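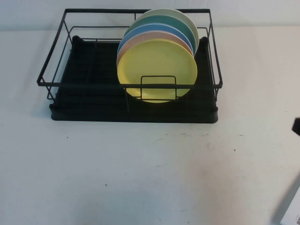

About Catedlow Community Larder

Catedlow Community Larder is a registered charity providing groceries, hot meals and household advice to residents of Catedlow, Cilholm and the villages along the Starnport road. We were founded in 2000 as a weekly lunch for older residents and have operated from our present premises on Chantharasri Lane for 15 years.

Our Services

The larder is open to any household in the area. No referral is needed, and visitors are not asked to give details of their income. Members pay a small weekly subscription and may choose from fresh, chilled and tinned goods. Those unable to pay should speak to a member of staff on arrival.

A two-course lunch is served in the dining room from 12 noon. Places are limited and should be reserved by telephone before 10 am. Vegetarian meals are always offered, and other dietary needs can be met with notice.

Deliveries are made to members who cannot travel because of illness, disability or caring duties. The delivery area ends at Starnport harbour; residents beyond that point are served by the parish scheme.

In the past year the larder supported 278 households and issued 2671 food parcels. Full accounts are available on request from the office.

Our Suppliers

Surplus produce is collected from shops, bakeries and growers within the district. All donated food is checked, dated and stored in line with our food safety policy. We regret that we cannot accept home-cooked dishes, opened packets or alcohol.

Management

The larder is led by its Director, Laine Ozoliņš, who reports to a board of trustees. Trustees are elected at the annual general meeting, held each October and open to all members.

Contact

Enquiries about membership, donations or school visits should be made to the office between 9 am and 3 pm. Letters may be left in the box beside the main entrance when the building is closed.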